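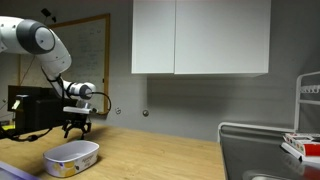
Page 143

Chapter 11
Choosing an Arm Kit for the Kitchen Counter

In the earlier chapters we studied the arm and the gripper as separate parts. In this chapter we study them as one product, which a customer can order, unpack and put to work. Our main case is the Skelletti counter kit. It is sold by Nuvari, and the same firm offers a yearly service plan for it.

The kit is intended for small household objects: cups, boxes, light plastic tubs. Such objects look easy, but they are a serious test. An oval tub with an open top, like the one with the lemon pattern, gives the gripper two choices. It can close on the rim from above, or it can press the two sides together. Each choice needs a different height of the wrist before the fingers begin to close, and a soft wall may bend under the second one.

A buyer should also look at the cable. When the cable runs on the outside of the arm, it must have enough free length at the wrist for turning, and the rest of it must lie somewhere on the counter. In the Nuvari catalog this question takes only one line. We will give it a full section.

The basic kit costs 2000 dollars without the service plan. With the plan and a second set of fingers the price is 3058 dollars. In Section 11.2 we compare this offer with the rental offer of Vatden, and we ask for which kind of customer each of them is reasonable.

Before reading further, please review the terms "reach", "payload" and "approach height" from Chapter 4.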